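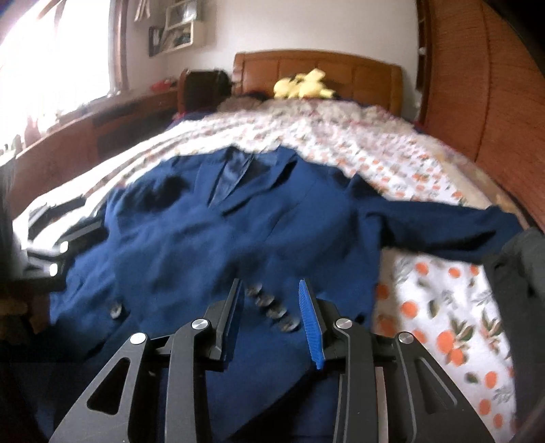 Navy jacket on the fruit-print sheet

Ticket: Autumn playlist rewards not unlocking in Homow Rally
Status: Solved
Opened: 2026-08-13

Hi all! Loving the new Prillurine coast map, but I've hit a snag. I finished the Botero Hill Climb and got the 1,000 credits, yet the Ostermann coupe never showed up in my garage. The playlist page still says 0 of 15 points.

What I've tried so far:
Restarted the game twice. No change.
Ran the climb again on a harder setting. Credits paid out, no points.
Verified the game files. One file was replaced, same result.
Switched the frame rate from 60 to unlimited and back, as an older thread suggested. Nothing, but wow, the hills look great!

Update 1: Support asked me to check my profile region. Mine was blank! I set it and restarted, and the points counter moved to 15 right away. Still no car.

Update 2: Got it! The coupe was sitting in the gift inbox, and the inbox won't show new items when your garage is full. I sold an old hatchback for 3,000 credits, opened the inbox again and there it was — in the bright yellow paint, too.

Support says the full-garage warning is coming back in the October patch. Thanks so much for the quick help, this car is a blast on gravel!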